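Kivow Cell 4: Setup and Upkeep Gallery

Pritness Automation / Bratport shop / Cell pages
Page updated 2025-06-28

Kivow Cell 4 is a two-arm tabletop cell for handling cut cloth. It was built at the Bratport shop and is kept running there by the same group that wired it. The page collects the setup values and the service routine, followed by the gallery. Values apply to Cell 4 only. Cell 3 has the older base plates and different offsets, so do not copy numbers across.

Base plates

Both arms are mounted at the near edge of the table. Each base plate is located by two dowels and then bolted. Tighten the bolts in a cross pattern, go around twice, and mark each head with paint pen when finished. If a plate has been lifted for any reason, the arm on that side has to be re-zeroed before power is given to the other one. The center distance between the two base axes is 700 mm. Measure it from dowel to dowel with the long caliper. Readings taken from the plate edges are not accepted, as the edges were hand-finished and do not match.

Zero and mirror check

Send both arms to the home pose and compare joint readings. The right arm should return the same values as the left with the sign reversed on joints 1, 4 and 6. A difference of more than one count on any joint means the zero was lost, usually after a battery change. Re-zero with the pin, then repeat. Do not correct the difference in software. This was tried in March and the offset was still in the configuration when the arm was swapped, which cost most of a shift to find.

Tubing

Purple tube is used on both arms. Cut it square with the tube cutter; side cutters leave an oval end that leaks at the fitting. Leave enough slack at the elbow for the joint to reach full fold in both directions. Too short and the tube pulls at the fitting. Too long and it drops onto the table and drags the cloth. Ties on the forearm should be snug enough to hold position but still allow the tube to slide when pushed by hand. Replace any tube with a white crease in it.

Gripper tips

Tip faces wear unevenly. The usual symptom is a cloth corner that slides out on one side during the lift while the other side holds. Check the faces against a straightedge every 1,000 cycles and replace in pairs, both arms together. New tips are set with the Psarras gauge block: close on the block, tighten the rear screw, open, close again, confirm no light at the face. The stored closing position after the last change was 147 on both sides. Write the new value on the card inside the cabinet door.

Wrist cables

Wrist cables are checked by hand with the drives off. Rotate the wrist through its full travel and watch the loop. It should open and close without touching the gripper body. If the jacket is polished or flattened at one spot, turn the cable a quarter turn at the clamp and look again after the next service. If the jacket is open, replace the cable. Tape is not a repair.

Table and walls

Wipe the table with a lint-free cloth and the mild cleaner. No solvent on the walls, it takes the finish off and the patch shows up in the camera background. Vacuum along the rails before wiping. Lint packed under the near rail lifts it slightly over time, and the first sign is a rattle when both arms stop together.

Hold test

The hold test closes out every service. Both arms take one lower corner of the gray test cloth, raise it clear of the table and stay there. Watch the line of cloth between the tips. It may sag a little. If it is tight as a string, the arms are pulling against each other and the mirror check has to be done again. If it sags deeply, look at the left and right reach values first, then the base distance.

Run the test at reduced speed first, then at working speed. Use the same test cloth each time. A heavier piece hides a weak tip.

Gallery 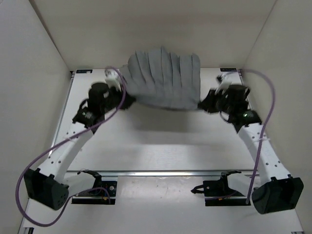 Kivow Cell 4, both arms holding the gray cloth by its lower corners over the table. Purple tubing follows each forearm, with a tie on the right one.

Service notes for this cell

Grease: none at the wrists, sealed for life. Elbows per the arm manual.
Spare tips: second drawer, bagged in pairs. Do not split a bag.
Spare tube: on the reel beside the air supply.
Cell 3 pages are kept separately under the Bratport index.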